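Matstead Workshop Releases Plans for the Vodov, a Home-Built Robot Arm That Folds Laundry at Its Own Pace

Shared shop puts drawings, parts list and code online at no charge, along with a frank account of the towels
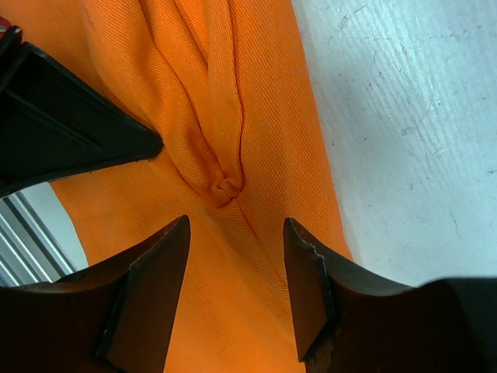

KARNSTEAD, May. Matstead, the shared workshop on the upper floor of the old Horobets button works, is pleased to announce the public release of the Vodov, a benchtop robot arm designed and built by its members to handle cloth. The full set of plans is free to download and free to change. Members ask only that people who improve the thing send the improvements back, and quickly, please.

The Vodov was started as a winter project with a planned length of one month. It has now occupied the long bench for 366 days, a figure the workshop can state with confidence, as the sign-out sheet for the bench has a line for each of them. The extra day was a leap day. It was spent looking for a hex key.

Building an arm that picks up a block is a well-worn hobby, and several good kits will get a patient person there in a weekend. Cloth is another matter. A block stays the shape it was when you reached for it. A shirt has other plans. The Matstead group chose fabric because most of its members own some, and because the first meeting took place next to the shop's overflowing bin of rags, which seemed at the time like a source of free test material.

The first version of the arm used a suction cup and could lift a sheet of printer paper beautifully. Presented with a dish towel, it made a sound that members of the pottery group next door still bring up. The second version used soft rubber jaws, which gripped well and then declined to let go. The version released today is the fifth. It closes two stiff, angled fingers on a fold of cloth, and the flat inner faces of the fingers hold the fold without chewing it. Most of the time.

Those fingers are the part of the Vodov that visitors ask about, and the part that has been redone most often. They are made to be cheap and to be replaced. A builder should expect to wear out a set, nick a tip or two, and make more. The plans include the finger shape in three widths, with notes on which fabrics each width has disgraced itself on. The narrow set is best for thin cotton. The wide set does well on twill and canvas. The middle set was meant to do everything and does a fair amount of it.

WHAT THE ARM CAN DO

The Vodov can find a bunched-up point in a piece of cloth, reach in, take hold of it and lift. It can then lay the cloth down more or less flat, pull one edge over to meet the other, and repeat until it has something that a generous person would call a rectangle. A square napkin takes a little over 5 minutes. A human can do it in less time, and members have pointed this out to one another on many evenings.

Speed was never the aim, which is fortunate. The aim was a machine that a careful beginner could build in a spare room or a shared shop, understand all the way through, and fix without mailing it anywhere. Every joint can be reached with ordinary tools. The wiring runs on the outside, where it can be seen and sworn at. The frame bolts together, so that a builder who puts the shoulder on backward (the instructions now have a large note about this) can take it apart again.

The code is written in plain steps with comments. A few of the comments were written very late at night and have been left in. Members voted on whether to clean them up before release, and the vote was close.

WHAT THE ARM CANNOT DO

In the interest of fewer emails, the workshop offers the following guidance. The Vodov cannot fold a fitted sheet. It cannot match socks, though it can hold one up in a way that suggests it is thinking about it. It does not like fringe, sequins, anything with a drawstring, or black fabric on a dark table. It has no opinion on whether something is clean. It should be kept away from hair, scarves and neckties, and it should not be left running while the builder goes to lunch. There is a red stop button in the parts list. It is not optional, and it goes where a person can hit it without leaning across the arm.

The group also wishes to be clear about towels. Thick towels remain a known problem. The fingers take hold of the loops on the surface and lift those, and the rest of the towel stays where it is with great dignity. A page of the build notes is given over to what has been tried. Anyone with a fresh idea is invited to write in, even if the idea is to buy thinner towels, though that one has been received.

COST AND PARTS

A complete Vodov can be built for $640, including the stop button, the power supply and one spare motor. The spare motor is in the list for a reason that will become clear during the wrist section. The figure does not include tools, coffee, or the second power supply that members bought after wiring up the first. Builders with a decent scrap shelf should come in lower. Builders who insist on matching bolts will come in higher and will have a nicer-looking arm.

Everything on the list can be ordered by a private person in small amounts. Early drafts called for a bearing sold only by the case, and Matstead is now very well supplied with that bearing. Visitors are welcome to take one. They are welcome to take several.

The arm clamps to any solid table with a smooth, pale top. Pale matters more than the group expected, since the camera has to tell the edge of the cloth from the table under it, and the old walnut bench turned every brown napkin into a rumor. Scuffs and scratches on the surface are fine. The software was taught to ignore them after a week in which it tried repeatedly to pick one up.

ADVICE FOR FIRST-TIME BUILDERS

Members were asked to put together a short page of advice, and the result was a long page of advice. Some of it repeats, usually in capital letters. The main points are these. Build the gripper first and work it by hand until it holds a fold you are happy with, before spending a cent on the rest. Start with a plain, bright cloth in a sturdy weave. Leave slack in the wrist cable, then leave more. Tighten the elbow after the first hour of running, and again after the tenth. Write down every change you make to the settings, including the ones you are sure you will remember.

Crumple the cloth differently each time. One early test run went splendidly for two weeks, until a visitor dropped the napkin on the table in a new way and the arm closed its fingers with great assurance on nothing at all. The practice set in the download now includes a page of ways to drop, twist and bunch a square of fabric. It was more fun to write than any other part of the manual, and it is too long.

A finished arm needs tuning to its own table, and this takes patience. Expect the first evening to be discouraging. The second evening is also discouraging, but by then the arm usually moves in the direction you asked.

OPEN BENCH EVENINGS

To mark the release, Matstead will hold open bench evenings through May, starting at 7 p.m. The Vodov will be set up and running, and visitors may bring one item of cloth for it to attempt. Items should be clean, dry and not treasured. Wedding linens will be admired and handed back.

The evenings are free and no experience is needed. Children are welcome with an adult and will be asked to stand behind the yellow line, as will the adult. The stairs from the Horobets Street door are steep, and the freight elevator can be used on request by ringing the lower bell. The upper bell is not connected to anything.

People who would like to build an arm of their own can sign up for a shared build starting in the summer. Places are limited by the number of benches. Each group will work through the plans from the first bolt to the first napkin, with shop members on hand to help and, where needed, to recall having made the same mistake. Builders pay for their own parts and keep what they build.

ABOUT MATSTEAD

Matstead is a member-run workshop in Karnstead with benches for wood, metal, sewing and electronics, and a kiln that predates everybody. Members share the tools, the rent and the blame for the state of the sink. Past projects include an automatic door for a henhouse, a loom built from bicycle parts, and a label printer that works. The Vodov is its first robot arm. Work on a second has been proposed, and the long bench has been signed out.

PLANS AND PRESS INQUIRIES

Plans, code and build notes can be found on the Vodov page of the Matstead website, along with the towel page. Press visits can be arranged through the front desk during open hours. Reporters wishing to see the arm fold a garment of their own are asked to allow extra time and wear a second layer.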